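Community Help > Schools and Public Buildings

Naming a council-owned school building: is a formal consultation needed before the opening?

Posted by Skurkanow_Clerk, Friday, October 14, 2022

I am clerk to a small town council. Our new primary building, on the old Dresus yard, is due to be handed over by the contractor in April. The council paid for the building and will own the freehold. The school itself will be run by a separate board of governors under a long lease.

At the last meeting a motion was passed to name the building after a former mayor of the town, who is still living. The vote was carried by a majority of 2. I have since received a petition with 152 signatures asking for the name to be put out to public consultation first. Our standing orders say that a petition with more than 40 signatures must be "considered by full council" but do not say what happens when the matter has already been decided.

Points I would like cleared up:

Does the petition suspend the resolution until it has been considered?
Can the governors choose a different name for the school from the one on the building?
Does it make any difference that the person is living?

The sign maker (Diekmann) wants the final wording before fabrication and I would like to avoid paying for it twice.
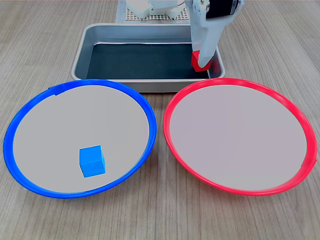 Blue and red rimmed plates, with a small blue cube in the blue one.

Replies

Zustard

Taking your points in order, and assuming your standing orders follow the usual pattern.

A resolution stands until it is rescinded. Receipt of a petition does not suspend it. The duty to consider is met by placing the petition on the agenda of the next ordinary meeting, allowing the lead petitioner to speak if your rules permit, and recording a decision in the minutes. "Noted, no further action" is a decision, although it may not be a popular one.

If members wish to reopen the question, check the rescission clause. Most councils bar a motion to reverse a resolution within a fixed period unless a stated number of members sign the notice. Ours requires 7. Some sets of orders exempt a motion arising from a petition or from a report to council, so read the clause to the end before advising anyone.

On the governors: the name of the building and the name of the school are separate matters. The first belongs to the freeholder, subject to anything in the lease. The second is normally set out in the school's governing document and changed by the procedure given there. Look for a signage clause in the lease. If it says that the tenant may not display any name without the landlord's consent, you have some control over what goes above the door. It gives you none over the letterhead.

On living persons: I know of no general bar. Many councils have a local naming policy which requires the person to have died or to have been out of office for a set period. If you have such a policy and the motion did not mention it, the resolution could be challenged for failing to take it into account. Get written consent from the person concerned in any case.

I would not release the wording to the sign maker until the petition has been heard. Ask for the latest date on which it can be supplied without moving the handover, and work back from that date to the agenda deadline.

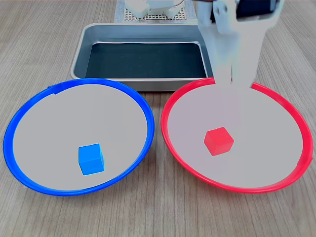
Reply by OldWardMember

We had the same thing with a library. People signed the petition because they disliked the mayor's party and the consultation went nowhere. Put up a temporary board with the street name on it and sort the rest out afterwards.

Reply by minutes_and_matters

Mostly agree with Zustard, with one correction. Whether the petition can be disposed of as "noted" depends on your petition scheme, if you have adopted one separately from standing orders. Ours requires a written response to the lead petitioner with reasons, and a bare "noted" was sent back to us by the internal auditor.

Check also whether the opening ceremony has its own budget line. A plaque naming the building is often ordered under that line by a different officer, and it will need the same wording as the main sign.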